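Switching carriers with an old phone

My contract with Bemmont ran out in March and I decided not to renew it. I had been paying for a plan built for someone who streams video on the train, and I work from home. The phone was paid off. All I wanted was to keep it, keep my number and pay less.

The phone is a Koval, bought through Bemmont, which means it came locked to their network. I knew that when I bought it. What I had forgotten is that a paid-off phone doesn't unlock itself. You have to ask.

The form is in the account section under Device, then Eligibility, and it wants the IMEI number. You get that by dialing *#06#. I typed it in, got a message that the request had been received, and then heard nothing for nine days. When I called, the agent told me the request had been closed because there was a balance of $4.87 on the account — a leftover fee from a text I sent while abroad. I paid it on the phone with her and the unlock code came by email the same evening.

If you are planning to do this, check your balance first. Also do it while the account is still open. Once you cancel, you can't log in to the page with the form on it.

For the new service I went with Skodex. They rent space on somebody else's towers and sell it without a contract. The plan I picked has 1,000 minutes and 2,000 texts a month, and a small amount of data that I have not run out of yet. Taras Ivanyshyn has been with them for a couple of years and said coverage was fine in town and poor once you get past the reservoir. That has been my experience too. I get one bar at my sister's house, where I used to get three.

Moving the number was easier than the unlock. Skodex asked for my old account number and a transfer PIN, and the PIN only lasts a few days, so don't request it too early. I put the new SIM in a little before noon. Outgoing calls worked right away. Incoming calls took until 4 p.m., and for part of the afternoon people who called me got a recording saying the number was not in service.

Picture messages did not work at all until I entered the access point settings by hand. Skodex has them on a help page, but the page lists the fields in a different order from the phone, and I put the proxy in the wrong box the first time. Restart after you save — mine kept the old settings until I did.

Bohdan Sydorenko asked why I didn't just buy a new phone from Harkberg, who had a deal on at the time. The deal was tied to a two-year plan, and I had just gotten out of one of those.

The battery is the next thing. It gets to about dinner time now, and I'd like to change it myself if I can find the part.

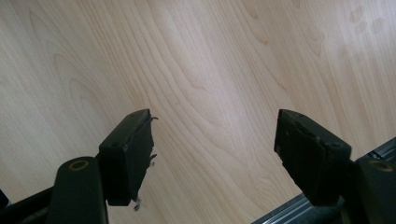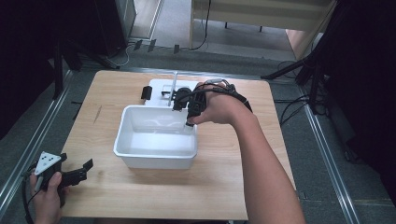
Light wood grain in both, with the white basin in the second.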